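Ustlow Community Board > Health & Clinics
Thread: Norovirus and the Farka Games - should they push it back?

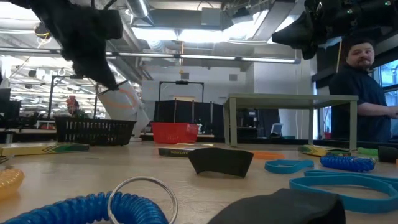 Original post

kubicek_k wrote:
So the health office has put out its second notice. Stomach bug in the athletes' dorms at Farka, 483 people entered, and the organizers say the games will go ahead as planned. Their big measure is hand gel at the gate. My understanding is that gel does next to nothing against this particular bug, but it does smell reassuring.
My daughter is down for the 600 and I have to decide by tonight. What are other parents doing?
- Kazimír Kubíček

zavine_goalie wrote:
We're going. Kids bring this home from school every October and no one cancels school. Pack soap and your own water bottle.

D. Ostrowski wrote:
I worked infection control at the Zavine clinic for years, so forgive the lecture. Soap and running water, yes. Gel, no, not on its own. Anyone who has been sick stays away for 2 full days after it stops. Shared dorms are the weak spot, so if you can drive in for the day, drive in.
I would not cancel. I would move the meals out of that one dining hall, which I told them in writing. They thanked me for my interest.
Danuta Ostrowski

halfmile_mike wrote:
Disagree with both of you. Moving it two weeks costs them a hall booking and some printed T-shirts. Having 200 kids throwing up on the Michalík road costs rather more, mostly to whoever owns the buses.

zavine_goalie wrote:
Where did you get 200?

halfmile_mike wrote:
It's a guess. I have ridden on those buses.

D. Ostrowski wrote:
Two weeks may not help, Mike. It could easily still be going around by then, and you'd have all the same arguments in worse weather.

kubicek_k wrote:
Thanks all. We'll drive in, bring sandwiches and skip the dorm. She is furious about the dorm. Apparently the running was never the point.

halfmile_mike wrote:
Tell her the bus seats are still available.

D. Ostrowski wrote:
Wash your hands before the sandwiches, please. Both of you.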